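Tray day at the Zusisell unit, gallery
Posted 2023-10-05

Quick one, pics first, proper write-up later. We've been sorting out the trays since September and the yellow table is finaly earning its keep. Black trays, the long boat-shaped ones. Old ones from Gounder were square and took up way too much room.

Table to start with. Bright yellow, wipes down fast, no complaints.
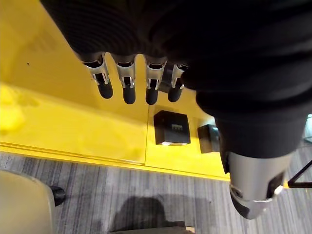 Ratora wanted to know if the yellow gets tiring under the lights after a full shift, and whether the gray version is still on the list. Yes to the list. No idea on the lights, ask me in 15 days.

Floor next. Gray all through, goes with everything, shows every crumb. Vacuumed twice this week already. 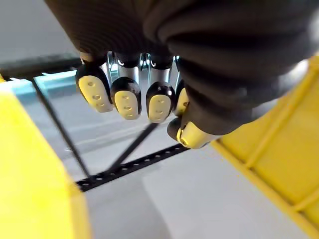
Gray floor, yellow fingertip pads.

Then the trays themselves. Raised rim all the way round, corners rounded so they dont snag on sleeves. We ordered 14, six more to come. Stacking is still a pain, any tips welcome.

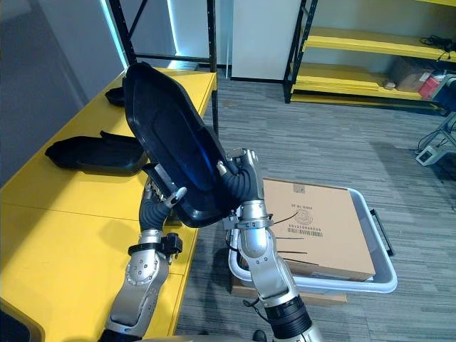

One tray up, two on the table. Light gray bin on the carpet.

More when the rest of the order shows up. Labels too, if Trakard ever ships them.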